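A morning at the Rutisis demonstration hall

I've wanted to get inside Rutisis ever since a friend in the robotics club forwarded me their open day notice, and in May I finally made it. The bus from the station drops you at the end of the Urix business park and then it's a 20 minute walk past warehouses, so wear decent shoes. There was coffee at the door (good coffee!) and a sticker with a visitor number on it. I was number 51.

The idea behind the place is simple to say. If you want a robot to put a cup on a shelf, you can try to write out every motion, or you can have people do it over and over with a tool shaped like the robot's hand, record all of it, and let the robot learn from that. Rutisis does the second thing, all day long, with a whole hall of people. They call it "showing." Our guide had a showing vest, a showing log, showing shoes. By lunch I was saying it too.

We started upstairs and got a good long look before going down among the tables. I had pictured something dark and full of cables, and it's a bright, white, tall space with people bent over their own little jobs, caps on, several of them wearing big backpacks. It's quieter than I thought it would be, too. You mostly hear small things being put down on tables.
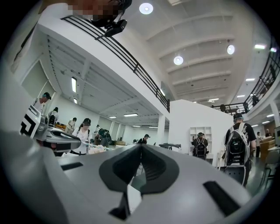 Trying it myself

Visitors get a short turn, and I would have stood in line twice as long for it. You hold one gripper in each hand and squeeze to close the fingers. That's all the instruction I was given. My job was to move a sponge from one tray to another, and I dropped it four times! Your own fingers do so much that you never think about, like rolling a thing a little to get a better hold, and with two stiff fingers you have to plan the whole grab before you start. The operator next to me said it takes most new people a couple of shifts before their hands stop arguing with the tool.

She also told me the drops get kept. A recording where you fumble, back off and try again is useful, and they mark those separately. What they don't want is rushing. The target at Rutisis is up to 800 showings a week for a small team, and then someone at Hamann, the partner company that trains the arms, goes through and throws out the ones where the operator's hand wandered out of view.

The practice areas are set up like bits of a home. I loved this part. Sinks, a bathtub, a toilet, a little vanity table with a round mirror, all standing out on the open gray floor with people working in between.
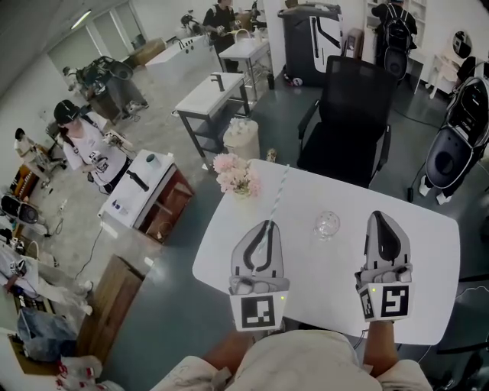

I asked why they bother with flowers and a drinking straw when a plain block would be so much easier to pick up. Because homes have them, the guide said, and a robot that has only ever met blocks is going to have a bad time in a kitchen. Glass is apparently a favorite for testing new operators. Straws are the one everybody complains about.

The last stop was a side room where a Flirnier arm was running on what it had learned from the first 1,000 showings of one task, putting a lid on a jar. It missed, nudged the jar, lined up again and got it on, and our whole group clapped. I clapped the loudest, I think. You could see a person's habits in how it moved, a small pause before closing the fingers that I'd watched the operators make all morning.

If you go, book the early slot. The afternoon group was twice our size and I doubt they all got a turn with the grippers. There's no lunch on site, but the bakery by the bus stop does a very nice cheese roll.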